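Hivia Community Help > Learning from demonstration > Collecting episodes

How varied should my cup episodes be before I train?

dodholm_bench
Posted 2021-05-08

Hi all! First real data collection project for me and I'm having a great time with it, but I think I'm painting myself into a corner.

The task is nesting: pick up the green cup, put it in the pink one, then the blue one on top of that. I drive the arm by hand and record the wrist view plus joint positions. So far I have 3281 episodes, nearly all of them with the cups in a row, because that's how I set them down without thinking. A start position looks like this, with pink nearest, then green, then blue at the back:
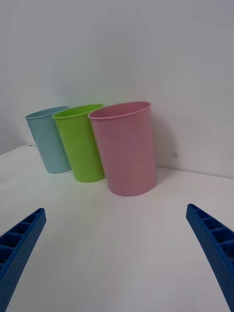 1. Should I throw out the row episodes and start over with scattered cups, or just add to them?
2. Does it matter that the cups overlap from the wrist view? Pink covers part of green and green covers part of blue.
3. White table, white wall. Too clean?

My test policy does fine on rows and goes completely lost if I put blue in front. I can record up to 12 episodes in a sitting before my driving gets sloppy, so I'd love to spend them well.

3 replies

lutham_arms
Accepted

Oh, nesting is such a fun one! Keep your rows. They're good episodes, you just have too many of one kind. What your policy has learned is probably "go to the middle cup," and it has no reason to care that the middle cup is green.

What worked for us in Lutham was shuffling the color order first and leaving everything else alone. Three cups give you six orders along a row. Record the five you don't have, then retrain on an even mix, even if that means leaving most of your old ones out of the training set. You'll see a difference quickly! After that, start breaking up the row: a triangle, two close together and one far off, one near the wall.

On overlap, keep it in. The view changes as the arm moves, and the policy needs to see a cup come out from behind another one. I'd only avoid starts where a cup is completely hidden, at least to begin with.

Leave the white table until the colors work. Then put down a cloth or a sheet of colored paper for part of the set. If you change the order and the background on the same day you won't know which one helped (ask me how January went).

One more thing that's easy to skip: vary where the arm starts too. If the gripper always begins at the same spot with the fingers wide open, the policy never sees how to come back from anywhere else. Move it a few inches and start some runs with the fingers half closed.

llanos_learner
Just get more data. We had 3309 on a drawer task and it still wasn't enough. More is always better imo.

cupstack
I'd push back a little on the reply before mine, 3000+ of nearly the same start is plenty of that start. Agree with the accepted one.

Small trick for the sloppy driving: write the cup orders on index cards, shuffle, and draw one before each episode. It keeps you from drifting back to your favorite layout and it gives your hands a break. I stop at 10 and go get coffee. Also label failed grasps and keep them in a separate folder, don't delete them! If you drop a cup and then pick it up cleanly, that recovery is some of the best stuff you can record.

Please post how the blue-in-front test goes after the reshuffle, I really want to know.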